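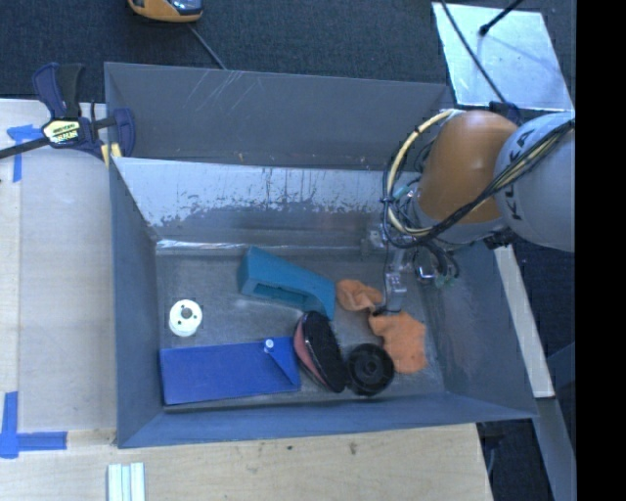
Berenice Robles replied:
Reading the thread from the top, I think people are running two different things together. The police have reopened the Remen Road burglaries. They have not charged anyone. The man they spoke to on Monday went in voluntarily and was home by teatime. Until that changes I would go easy on posting his street.

tannous_o wrote:
Fair enough on the street, and I've taken it out of my post. But they don't reopen a case after 8 years on a whim. Something has come up. My mother-in-law lost her wedding jewellery in the second one and she had a call last week asking her to go through her list again, piece by piece.

Perihan D wrote:
We had the same call. I was asked whether I still had any receipts or photographs. I found one of my late father wearing the watch, and the officer seemed pleased with that. She wouldn't say why.

irnier_lad wrote:
It'll be the pawnbroker in Irnier. He shut in July and the new tenants found a safe behind the panelling. Everybody at the market knows this.

Berenice Robles wrote:
Everybody at the market has been told it by somebody else at the market. Has anyone here seen the safe, or spoken to a person who has?

irnier_lad wrote:
My cousin did the plastering. He saw it. He didn't see it open, I'll give you that.

M. Avcı wrote:
I was on the residents' group when it happened, so a few facts for those who have moved here since. There were 4 break-ins on Remen Road and 2 more on the lane behind the Soylu bakery. All were in daytime. In each one the back door was forced and only small things went: jewellery, watches, cash, a coin collection. No televisions or anything heavy. The police at the time thought the two on the lane were a separate matter. I never agreed with them and said so at the meeting.

tannous_o wrote:
Why did they think the lane was separate? I've never understood that.

M. Avcı wrote:
Different tool marks on the doors, they said. And the lane ones were on a Saturday, when people were about. To my mind that only means he had more than one screwdriver.

Honeylyn E wrote:
I used to work in the front office at the Triltberg station, civilian side, left years ago, so I know nothing about this one. What I can say is that old burglaries do get looked at again for quite dull reasons. A fingerprint gets matched when someone is arrested for a different job. Or a person in prison asks for other offences to be taken into account. In the second case there may never be a trial for yours at all. You get a letter.

Perihan D wrote:
A letter? After all that?

Honeylyn E wrote:
I'm afraid so. It does mean the crime is marked as solved, and if any property has been recovered you should be told how to claim it. If your insurer paid out, tell them as well, as the item may belong to them now. You can often buy it back for what they paid.

tannous_o wrote:
That's useful, thank you. She got £609 for the lot, a fraction of what it was worth. I'd pay that tomorrow to see her face.

irnier_lad wrote:
So a bloke can just own up to a load of them and get nothing extra? That's a joke.

Honeylyn E wrote:
He can get extra. The judge takes them into account when sentencing, so it usually adds something. He just can't be prosecuted for them afterwards.

irnier_lad wrote:
Adds a fortnight, I bet. I still say it's the safe.

Berenice Robles wrote:
I rang the station this morning, seeing as we were all guessing. They will only say that enquiries are continuing and that they'd like to hear from anyone burgled in Triltberg that year who didn't report it. There's a desk open until 6 p.m. if you'd sooner go in person — bring whatever paperwork you have.

M. Avcı wrote:
There was one not reported, on the corner by the chapel. The couple were elderly and didn't want the fuss. I believe the daughter still lives locally. I'll go round and see her tonight.

Perihan D wrote:
Please do. And would you ask her about the back door? Ours was done from the bottom hinge and I've always wondered if the others were.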